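Filed under: Workshop Notebook / Glaze Tests
2 comments | 5 shares
Print this page | E-mail this page

December, notebook 2, continued

Picked up the Clolberg ash glaze again. Last batch crawled on the rims and I wanted to know if it was the ash or the way I wash it. Bucket from November had settled hard. Took a drill mixer and a good ten minutes to get it moving.

Sieved everything through 40 mesh first, then 80. The 40 caught charcoal and a few bits of nail. Weighed what stayed on the screen, then lost the slip of paper with the number. It wasn't much.

Dry ash going in: 1286 grams. After two washes and a night on the plaster bat: 764. So nearly half gone, which is more than Ghanem's old sheet says to expect. His ash was from fruit wood and came out of a stove. Ours is out of the Uvisden bakery oven and they burn whatever the pallet yard gives them. I don't think the two can be compared and I'm going to stop using his sheet for this.

Water from the first wash felt slick, so gloves for that part. Second wash much less so. I did not do a third. If the crawling stops with two, leave it at two.

Mixed the test batches on the bench by the window:

A, unwashed ash, feldspar, ball clay
B, washed once
C, washed twice
D, washed twice, half the ball clay calcined

Dipped three tiles each, one thin, one normal, one double dip. Marked the backs with iron oxide this time. Pencil burned off the last set and I spent a whole afternoon guessing.

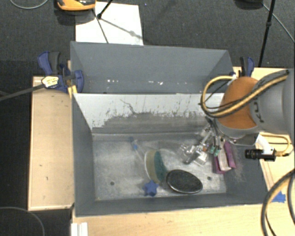
Uldis Kütt
Glaze and kiln technician

Loaded the small kiln Sunday, tiles on the middle shelf, two Rameo bowls above them as filler. Bowls have the old tenmoku and I don't care what happens to them. Cone pack in front of the lower peephole. Slow to red heat, then normal. Shut off when the target cone was touching. The lower one was flat, so the bottom of the kiln is still running hotter than the top.

Opened the next afternoon, still warm enough to need gloves.

A crawled on all three tiles, worst on the double dip, bare clay showing in a patch the size of a thumbnail. Color is good though, a runny green with brown where it broke over the edge.

B crawled on the double dip only.

C clean on thin and normal. Double dip has one pinhole near the top and a crack in the glaze that healed over. Less runny than A. Paler too, more straw than green.

D clean on all three. Surface is a bit dry on the thin tile. Normal thickness is the best of the lot.

So washing helps and so does the calcined clay, and I can't say from this which one is doing more. Should have made an unwashed batch with calcined clay. That's E, next firing.

Other things:

Top shelf has a hairline crack running in from the left. Moved it to the bottom of the stack for now. Don't put anything heavy on it.

The 80 mesh sieve is coming loose from its ring. Taped. Need a new one before we do the big bucket.

Whoever used the calcined clay last, write the date on the lid. I calcined fresh for this and didn't need to.

Washed ash is in the white pail under the sink, labeled. Leave the lid cracked until it's properly dry. When E is mixed I'll want the unwashed ash from the same sack, so please don't open the new one yet.

Share (5) | Comments (2) | Print | E-mail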